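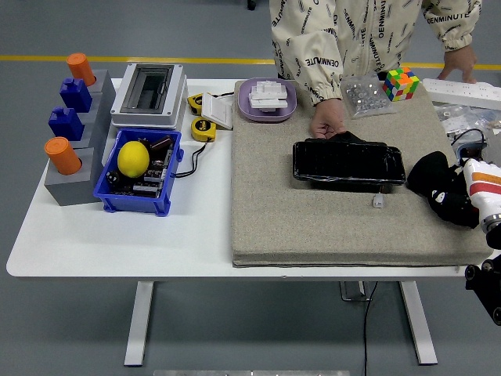 I'm redoing the desk in our spare room and I can't decide where the power should go! The desk is 44 inches wide and I love how it turned out, but every charger we own seems to live on it. Right now I have a white power strip lying right on the tabletop near the edge. It's so handy for plugging things in, and it also eats up space and collects cables like crazy. Should I mount it underneath, stick it to the back, or leave it alone? I'd love to hear what worked for you.
Karthik Munasinghe

Print this page | E-mail this page

Oh, go underneath, you'll love it! I did mine in November with two screws through the keyhole slots on the back of the strip. Check the screw length against the thickness of your top first (mine came very close to poking through). I put it toward the rear so my knees miss it, with the switch facing the side I sit on. Then run one cable down a leg with hook-and-loop ties and you're done. Leave a little slack if you ever slide the desk out to vacuum. One more thing: plug the strip straight into the wall. Please don't chain it to another strip or an extension cord. And add up your wattage if you're running a printer or a heater. My little laser printer pulls about 700 watts when it warms up, and I gave it its own outlet. A space heater should always go straight into the wall!
Ekkachai Kamolrat

I stuck mine on with tape and it fell off in 4 days. Use screws. If you rent, try a clamp-on tray, they're great and you can take it with you when you move. Love my Fekberg one!!
Standora

Contact us | Copyright 2024 Curirero Home Help | Back to top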